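We use cookies to improve your experience. By continuing you agree to our cookie policy.

The long road to a robot in the lounge room

By a staff writer | July

The Plundside workshop smells of solder and burnt coffee, and by six in the evening every good chair is taken. A small group of members is building a two-armed household robot here. The project is called Nasument. It has used up 2 winters and, by the group's own tally, 1,000 hours of unpaid labour.

I came with doubts. I have watched plenty of home robots fold a towel on stage and never fold one again. The builders know the history too, and they have put off a good deal of the metalwork. Most of their evenings go into a simulated living room, where a mistake costs a restart instead of a gearbox.

The virtual room has a green checked sofa, a small television, a mountain picture on the wall and a timber floor that is tidier than mine. Seen from the robot's side, it all leans like a ship in a swell.
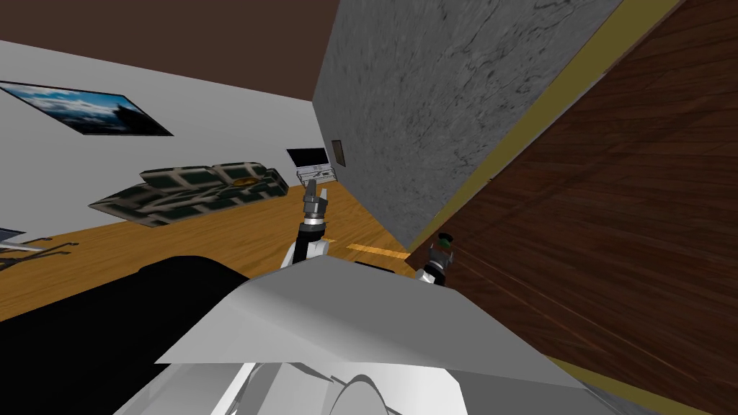
What the simulator leaves out

My quarrel is with what comes next. A rendered floor has no biscuit crumbs on it. A rendered cabinet doesn't have the door that sticks in wet weather. The software, a home-grown package called Hultden, treats friction as a number somebody typed in, and three members gave me three different opinions on what that number should be.

They are fair about this. The plan is to get both arms working close to large furniture without scraping it, then try the same moves on a bench with a real arm bought second-hand from Lindemann, a local parts dealer. The arm needs new bearings - it has needed them for 6 months.

Large flat surfaces are a fair test to start with. A cup on a table is easy to film, but a wall of dark timber right beside your wrist is closer to life in a small flat.
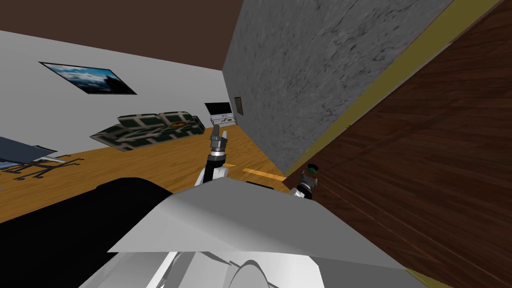 Close quarters in the Nasument test room: one gripper raised and empty, the other hard up against the wood.

I asked when it might tidy a real lounge room. One member said next year, another laughed, and a third went back to arguing about friction. I'd put my money on the one who laughed, though I will go back when the bearings arrive.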